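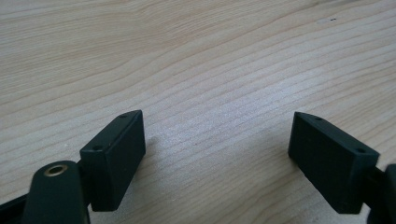
Olleo Counter Terminal

The Olleo is a countertop payment terminal for small shops, market stalls and clinics. It takes card, tap and mobile wallet payments, prints a paper receipt, and keeps working when the internet goes down. It is sold and supported by Khan from our office in Grultville.

Price: $218 per terminal
Bundle of two with a shared charging base: $373
Monthly fee: none on the Basic plan
Status: in stock

Who it's for

Most of our customers are moving from a cash drawer and a notebook. They have one or two people at the counter and no one whose job is computers. The Olleo was set up with that kind of shop in mind. The home screen has four buttons: Sell, Refund, Today and Help. Everything else is in the settings menu, behind a PIN.

If you run several branches or need table service, look at the Atard instead. It costs more and takes longer to set up, but it handles split bills and stock transfers.

Payments without a connection

When the terminal loses its connection it switches to stored mode and shows an orange bar at the top of the screen. Mobile wallet payments are not available in stored mode. Card payments are saved and sent when the connection returns. You choose the largest single amount you will accept this way. A stored payment can still be declined later, so set the limit to a sum you could stand to lose.

The terminal connects by Wi-Fi or by a SIM card. The SIM is not included. Any data SIM that works in your area will do, and a small prepaid plan is enough for most shops.

What you get in the box

Olleo terminal
Charging cable and wall plug
3 rolls of receipt paper
Printed quick start card
Cleaning card for the reader slot

Specifications

Screen: 5.5 inch color touch screen
Battery: up to 15 hours with the screen on low brightness
Printer: thermal, 2.25 inch paper
Connection: Wi-Fi, 4G
Card types: chip, tap, magnetic stripe
Menu languages: English, French, Spanish, Swahili
Warranty: two years, battery one year

Setting up

Charge the terminal fully before first use. Turn it on, pick a language and join your Wi-Fi network. Enter the merchant code from your welcome email. The terminal will download its update and restart twice. Run a one dollar test sale and refund it before you serve anyone.

You can load your price list by typing it in or by uploading a spreadsheet from a computer. The spreadsheet needs an item name in the first column and a price in the second. Leave out currency signs.

Customer comments

"I had used cash only since I opened. The first week was slow because I kept going back to the drawer. Now I check the Today screen when I close and the totals are there." Tharushi Mondal, fabric shop

"Good terminal. The receipt paper door is stiff and I wish the beep was louder." Riaan Sithole, hardware and paint

Returns

Terminals can be returned within 30 days in the original box. Sign out of your merchant account first or we can't process the refund. Opened paper rolls do not need to come back.

Help and training

Phone support is open from 8 a.m. to 6 p.m. Ask for Moushumi Debnath for account questions or Tahsin Kumarasinghe for repairs. Free training calls can be booked from the Help button on the terminal.

Accessories

Receipt paper, box of 20 rolls
Spare battery
Wall mount
Carry case with belt clip (back in stock in March)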